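## 3. Planning and buying the equipment for a sorting station

Read this section before you place any order. Sections 4 and 5 (mounting and first start) assume that the decisions below are already made and written down in the planning sheet.

The guide is for sites that collect handling data with the Mukis hand-held gripper and later move the same task to a fixed arm. If you buy only the hand-held set, skip steps 9 to 11.

### 3.1 Decide what the station must do

1. Write the task in one sentence. For example: "Sort kitchen tools from the table into bins." If you need two sentences, you have two tasks and you should budget for two stations.
2. Make a list of the objects. Measure the thickest and the thinnest one. The Mukis fingers open to 80 mm, so an object thicker than this must be removed from the list or must have a handle that fits.
3. Mark the objects which are sharp, heavy or shiny. These three groups cost more time in every later step.

**Caution:** Knives with an open blade may be used only with the hand-held set and only by trained operators. Do not plan them for the fixed arm in the first budget year.

### 3.2 Table, bins and background

4. Choose a table with a matte top in one light color. A glossy top gives reflections, and you will pay for this later in lighting. The table must be at least 60 cm deep.
5. Buy the bins before the camera mounts, not after. The height of the bin wall decides how low the gripper must go, and so it decides the mount. We have seen sites which ordered both on the same day and then had to order the mounts again.
6. Order more bins than the task needs. Plastic bins of one model are often changed by the maker without notice, and a new color or a new texture in the middle of a project means that part of the data does not match.

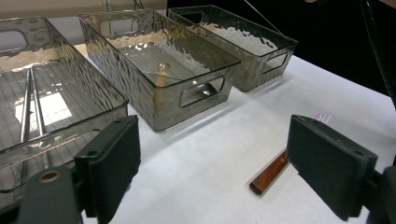 7. Check the price of the bins together with the price of the light. Clear and tinted bins are cheap and easy to find, but a wall with texture sends bright spots back to the camera. If you stay with this type, put diffuser panels in the budget from the start. If you choose solid bins with a dull surface, one ordinary lamp on each side is usually enough.
8. Plan a dark curtain or a plain wall behind the table. Curtain cloth is one of the smallest lines in the sheet and it is forgotten very often.

**Note:** Handle holes in the bin walls are useful for people, but thin tools can go through them. Put one of your own thin objects in a sample bin before you buy the full quantity.

### 3.3 The fixed arm

9. Ask for the arm, the controller and the safety stop as three separate lines in the quotation. Some sellers give one total – this makes it difficult to compare.
10. Confirm that the arm flange accepts the Mukis finger brackets. With the Bajwa adapter plate no drilling is necessary. Without it, you must reserve two workshop days.
11. Reserve floor space for the arm at full reach, and not only for the table. Keep the cables above or behind the work area, never across the table.

**Caution:** Do not sign for the arm until the person responsible for safety at your site has seen the floor plan.

### 3.4 Budget sheet

The reference station at our Drilthorpe site was bought without a fixed arm. Its total was $3,928 before tax, with the hand-held set, table, bins, lamps, curtain and spare finger pads. Your total will be different, but the order of the lines is normally the same:

- Hand-held gripper set
- Lighting and diffusers
- Table
- Spare finger pads
- Bins and objects
- Curtain, clamps, cable ties

Finger pads are a wearing part. The foam becomes hard or torn at the edges, and then the grip on smooth handles is not reliable. Plan one new pair for each operator every 14 weeks.

Leave one line empty for operator time. This line is often larger than all hardware together, and if it is missing, the budget looks much better than it is.

### 3.5 Ordering

12. Send the completed sheet to Eltinent together with the object list from step 2. Orders without an object list are put on hold.
13. Check the quotation against your sheet line by line. Bin model and pad type must be written with their full order codes.
14. Orders which should be delivered before the end of August must be confirmed before the summer closing. The exact day is printed on the quotation.
15. When the goods arrive, open all boxes and compare with the delivery note. Missing parts must be reported in writing before mounting begins.

Continue with section 4, "Mounting the table equipment."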